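Ticket 2924 - Heating schedule not followed, ground floor
Site: Skekitby Residential Lettings
System: Tosenura heating controls, Leka room thermostats
Status: Resolved, under observation

Fault as reported: the radiators in the residents' lounge come on at 05:00, although the schedule is set for 06:30. The bedrooms on the same floor keep to the schedule. The tenant also reports that the lounge thermostat loses its settings overnight.

Initial checks: the schedule was read back from the Nodel hub and found to be correct. The hub clock was correct. Early start was switched on for the lounge only, and this setting allows the boiler to fire ahead of the programmed time when the room is cold. It was switched off at 16:10 and the tenant was informed.
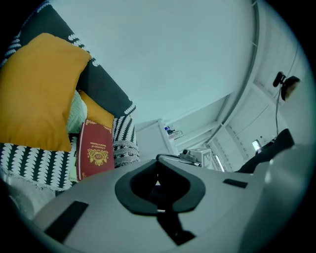
Lounge seating, with patterned throw and mustard cushions.

Second report, following morning: heating came on at 06:30 as programmed, but the thermostat had again returned to its default of 15 degrees. The hub log showed 2 restarts of the thermostat during the night. Batteries were tested and one of the pair was found to be low. Both were replaced - mixed batteries should not be used in Leka units.

Action taken: thermostat paired with the hub again, schedule sent afresh, early start left off. No restarts were logged over the next 2 nights.

The ticket will remain open to comments until the end of April. Should the fault return, the tenant is asked to note the time shown on the thermostat before pressing any button, and to reply quoting the ticket number.

Related tickets
Hub offline after power cut
Radiator valve stuck open, first floor
Changing the default temperature on Leka units
Hot water timer one hour out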